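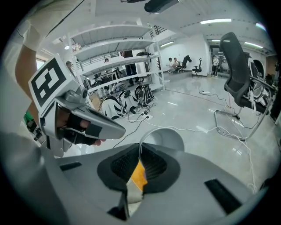
Can it put the socks away yet?

I've wanted a machine to do my laundry since I was a kid, so when the woman who runs hardware at Susteo offered me an hour in June I said yes before she'd finished the sentence. She talks fast, drinks a lot of tea, and would not let me be romantic about any of it.

So, can a robot do chores? "Some of them, slowly, in a room it knows," she told me. "Move it to your kitchen and I'd stay close by."

Her team has been teaching theirs by hand. People carry grippers about and do the job themselves, over and over, and the recordings go into training. They had 3176 of them for one chore when we spoke (clearing a table, if you're wondering). I thought that sounded like plenty! She laughed at me. "Ask me again when we have a second table."

I asked what goes wrong, and she didn't need to think. "Cloth. Bags. Anything that changes shape when you pick it up." A towel takes their arm over 10 minutes to fold, and she said I could beat that with one hand, which I took as a compliment.

Shops are another story, or so I'd hoped. Susteo ran a trial stocking shelves at Masson, the hardware store, on the night shift. "Boxes went fine. Then someone left a stepladder in the aisle, and it waited there until morning." They've since handed that part over to Makano, who do the navigation, and the two teams argue a lot about whose fault things are.

Then I got to the question my sister wanted me to ask, the one about price. She pulled a face. Renting the test arm costs them 550 dollars a month, and that's before anybody is paid to watch it. "Right now you'd be buying yourself a second chore."

What would she hand over first at home? "Dishes. I'd give it the dishes tomorrow, but only the plastic ones."

I still fold my own socks, badly, in front of the TV.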